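Keep the Bad Ones

Thu 20 September, by a contributor to the Trilard notes

In July we threw away 43 demonstrations in one afternoon, and I think now it was a mistake. I want to explain why, because I see other teams do the same thing and feel good about it.

At Zundgate we collect examples for a two-arm system. A person guides the arms through a small task, the computer records everything, and later a model learns from the recordings. The task is simple to say: take a small plastic piece and put it into a holder. When you do it by hand it needs one second. When you do it through two robot arms you learn how many decisions are inside this second.

Our rule in the beginning was that only clean recordings stay. If the operator missed the piece and tried again, we deleted. If the fingers touched the holder and moved it, we deleted. If the operator stopped to think, we deleted also this. After one week we had 59 very beautiful examples and a model that could do nothing when the first try failed. It closed the fingers on air and went on to the holder with great confidence. How could it know better? In all its life it had never seen a person miss.

I have heard the argument for clean data many times. People say that the model copies what you give it, so you must give it the best. This is true for the motion itself. I don't want a model that copies a shaking hand. But a second try is a different thing from a shaking hand. It is a skill, and maybe the one that matters most outside the lab, and we were paying people to show it to us and then pressing delete.

The second argument is about cost. At Hadton, where I worked before, each recording was reviewed by 3 persons, and a messy recording takes longer to review. I accept this. But then the problem is in the review, and we should repair the review. We now use a short set of labels made with a tool called Amano, 7 labels in total, and the most useful is simply "recovered". An operator can put it by himself, directly after the recording. It takes less time than a discussion about quality.

There is one more thing, and it is about the operators. When every mistake is deleted, people become afraid of mistakes. They move slowly, they put the piece always at the same comfortable place, they choose the easy angle. You can see it in the data if you look at the starting positions. Almost all of them were in one corner of the table! Since we changed the rule, people put the piece farther away, or turned in a strange way, and they try things.

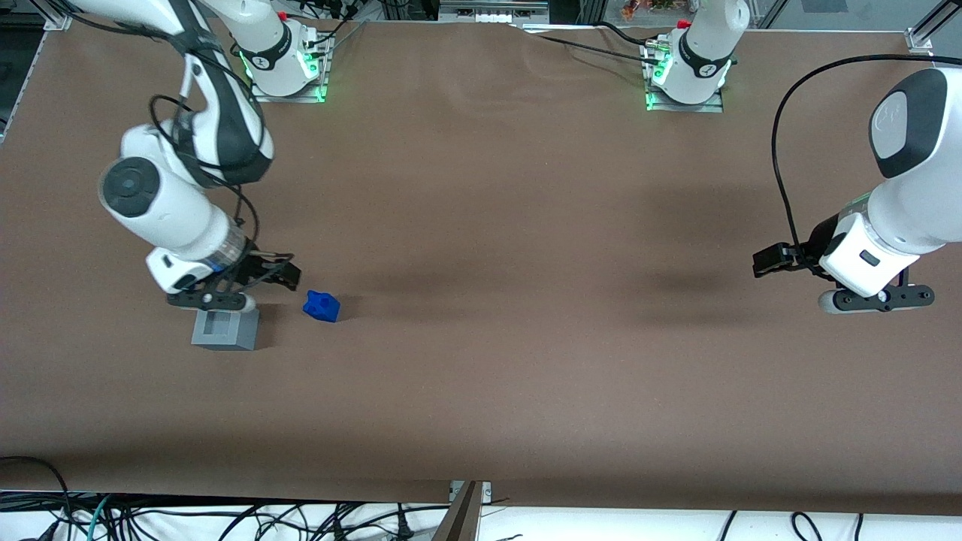 I don't say keep everything. If a cable catches on the arm, or the recording has no sound clock, throw it away, it teaches nothing. But if a person had a problem and solved it, please keep this recording and give it a label. I would give a lot to have our 43 back.

14 shares | 3 comments

Related
Who should choose the starting position?
Two arms or one: what we pay for the second
Notes on labels that operators will use
How long should a recording session be?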